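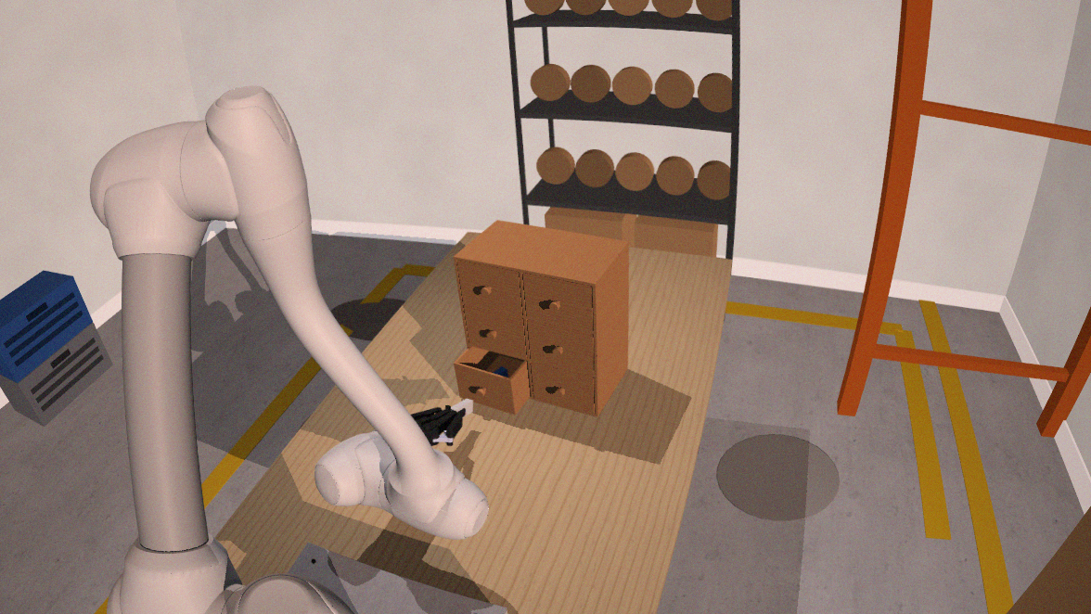 Figure 1. The drawer station in Vulisside, with the bottom left drawer pulled out.

Cirnthorpe Robotics Club – Team Guide to the Drawer Task
Section 4: Setting Up and Running the Drawer Station
Revised July 2021

This section covers the drawer station as it is used in club practice and in the simulated round of the Zusberg student challenge. It assumes that you have installed Vulisside on your computer and finished the first motion exercises in Section 3. Teams that have only driven the arm with the keyboard should do those exercises again with the Louro control panel, which replaces the keyboard layout for this task.

4.1 Before you start

Close any other simulator window. Two copies of Vulisside running at once will write to the same log, and the log cannot be scored.

Check that your team folder contains the station file, the arm settings file and an empty folder named "runs". If "runs" is missing, make it by hand. The program does not create it and gives no warning.

Note: Settings files saved before March use the old joint order. Do not edit them to fit. Copy the new file from the club drive and enter your team's speed settings again.

4.2 Loading the station

1. Start Vulisside and choose Open Station from the first menu.
2. Select the drawer station and wait for the arm, the table and the chest of drawers to load. The shelving rack and the orange frame at the back of the room are part of the station and should load too.
3. Open Louro in a second window and press Connect. The status light in the panel turns green.
4. Press Home. Wait until the arm has stopped before you touch any other control.
5. In the Task tab, pick the drawer you have been assigned. Drawers are named by column and row as you face the front of the chest, so "left bottom" is the lowest drawer in the left column.
6. Set the time limit to 300 seconds and press Apply.

If the status light stays yellow, press Disconnect, wait for the message to clear and connect again. If it is still yellow after that, restart Louro only. Vulisside can be left open.

Caution: Do not press Home while the fingers are on a knob or inside an open drawer. The arm takes the shortest path and will push through the drawer front. The run is then marked as a collision, even in practice mode.

4.3 Approaching the knob

The chest stands at an angle on the table, so a straight move along the table will bring the gripper in crooked. Use the tool frame for the last part of the approach.

1. In Louro, switch from Base to Tool.
2. Set the speed slider to Slow.
3. Open the gripper fully.
4. Move forward until the white fingertip pads are near the drawer front but not touching it.
5. Turn the wrist until the pads sit on either side of the knob.
6. Move forward in small steps until the knob is between the pads.
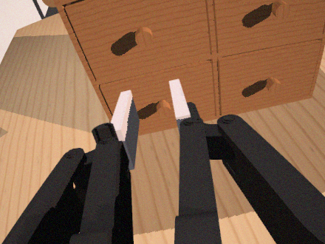 Figure 2. Gripper lined up with a lower drawer. The white pads are just below the knob, one to either side.

From a position like the one in Figure 2, the pads still need to come up to the knob before you close the gripper. Go by the knob itself when you line up. The knobs throw long dark shadows across the drawer fronts, and new drivers often aim for the shadow. If you are unsure, change the view and check again from the side.

4.4 Opening the drawer

1. Close the gripper. The grip reading in Louro should rise and then hold steady.
2. Pull straight back along the tool axis. Do not turn the wrist during the pull.
3. Watch the drawer reading. When it reaches 275, stop and open the gripper.
4. Back the fingers away from the knob before you raise the arm.
5. Press Mark Open. The time is written to the log.

If the grip reading drops to zero during the pull, the knob has slipped out. Stop, open the gripper and go back to step 5 of 4.3. Slips are not penalized, but the clock keeps running.

Note: The drawer reading starts from zero with the drawer fully shut. If it shows any other number at the start of a run, reload the station.

4.5 Saving a run

Each driver gets four tries in a club session. Save every one of them, including those that went wrong. The team uses the failed runs when it writes its report.

1. Press Stop Run.
2. Type the run name in this order: team, driver number, drawer, try number.
3. Press Save and check that a new file has appeared in "runs".
4. Choose Reset Station. All drawers go back to the shut position.

Do not rename files after saving. The name is also stored inside the file, and the scoring program rejects a run if the two do not match.

4.6 Common problems

The arm moves but the view does not change. The view is locked. Press the lock button at the top of the Vulisside window.

The drawer opens partway and stops. The pull is at an angle. Let go, line up again in Tool mode and pull a second time.

Mark Open is grayed out. The gripper is still closed, or the drawer reading is too low.

The log is empty. The "runs" folder was missing when the run was started. The run cannot be recovered and counts as one of the driver's tries.

For moving objects in and out of an open drawer, go on to Section 5.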